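The Shop on the Erner Road

When the shop closed, Arnaldo Godinho took home the till, the step stool and everything left on the bottom shelf. The till went in the shed. The rest he put on the kitchen table, on a white sheet, so that it could be sorted before his sister came for her share.

He had run the place for 13 years. It sold bread, matches, batteries, tinned fish and whatever the van from Desitz brought up the hill. The van man had stopped coming in November and after that there was less to sell each week, until a woman came in for lamp oil and he had to tell her there was only salt.
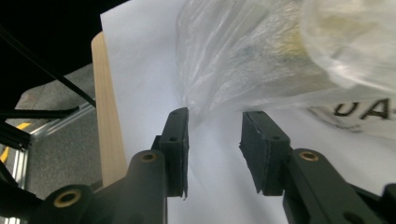 He began with the paperwork, which was the part he liked least. There was a bill from Paiva for 200 paper bags, and another for 400, and he could not remember ordering either. He put them both under the bread bin. Then he sat for a bit and looked at the plastic bags. He had never thrown one away in his life. They were good bags, most of them, and a person always needed a bag.

Hemi came round at four, as he did most days, and stood in the doorway with his boots on. He had bought his tobacco at the shop until he gave up, and after that he bought peppermints. Arnaldo told him to come in or go out, and he came in.

"What are you keeping?" he said.

"I haven't decided."

"You've got a tray out."

"The tray's for what goes to my sister."

Hemi looked at the tray for some time. There was nothing in it. 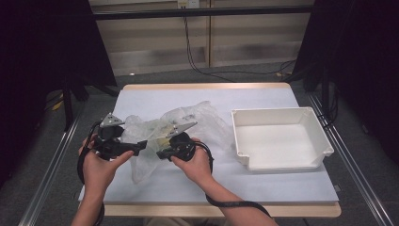
She would not want any of it, Hemi said, and she had told him so herself outside the post office. What she wanted was the clock from over the counter, and she was too proud to ask. Arnaldo said the clock was broken. Hemi said she knew that. It had been broken when their father had the shop, and she used to be lifted up to move the hands.

Arnaldo had forgotten that. He had thought it was him who was lifted up. He went out to the shed and came back with the clock under his arm, wiped the glass with his sleeve and laid it on the chair by the stove. It needed wrapping – the road down to Wurnidwood was all holes – so he went through the bags again for a big one. Hemi held it open and Arnaldo lowered the clock in, and they twisted the top round until it held.

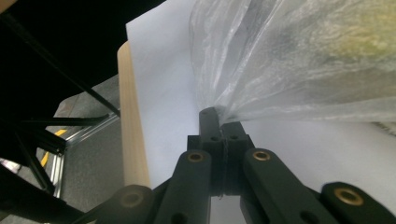

"Will you miss it?" Hemi asked.

"I'll miss the mornings," said Arnaldo. "I won't miss the stairs."

They had tea after that. Hemi talked about his knee and the new bus times, and Arnaldo listened to the part about the buses. There were 2 a day now, and neither of them waited for the train. When it began to get dark he put the lamp on and carried on sorting, and Hemi stayed where he was. 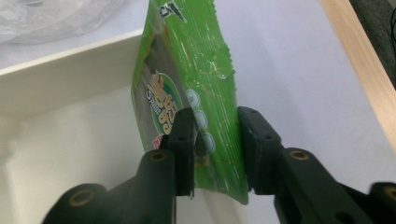

The snacks had always been the children's shelf. They came in after school with their coins already counted, and they took longer over it than their mothers took over the whole week's shopping. Arnaldo used to pretend to do the accounts while they made up their minds. Now he held up a green packet, a shiny one with a round badge on it in green and white, and turned it to the lamp to look for the date. He could not make it out without his glasses. He passed it to Hemi, who could not make it out either.

"Open it," said Arnaldo.

"What if it's for your sister?"

"She's getting the clock."

Hemi pulled the top apart and they ate out of it in turns, with the tea going cold. When they had finished, Arnaldo flattened the packet with the side of his hand and put it with the bags.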